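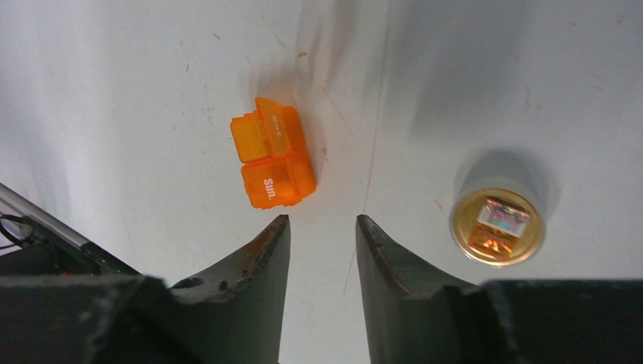
Grirstead Library Writers' Club

Sunday's Lid
by Iraís Tlapale

My aunt Nataša Hoxha kept her week in orange plastic. Every morning she'd pop a lid, tip her pills into her palm and tell me what kind of day it was going to be, and I swear she was right more often than the radio (she never let me touch the radio, either).

The February I stayed with her, I was in charge of filling the thing. She'd sit across the white table with her coffee and watch my fingers like I was defusing a bomb. "Sunday last," she'd say. "Sunday has to wait its turn." So I did Monday first, then all the others, and Sunday sat there with its little white letters until I got to it.

Next to it she kept a round tin with a gold lid. I was dying to know what was in there! Buttons, I figured, or money, or some awful old tooth. I asked 5 times the first week and got a different answer every time. Once it was "Halim's apology," and Halim was a man she'd almost married, so that kept me up half the night.
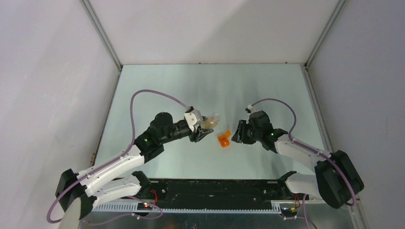 Something amber in a clear cup, the way she took it.

She washed everything down with apple juice in a plastic cup, never water. Water was for plants. She'd hold the cup up to the window first and squint at the color, and then down it went.

On my last morning she slid the tin over to me, bus ticket tucked underneath. "Open it in Zuvwood," she said. "Not before."

I made it as far as the bus station.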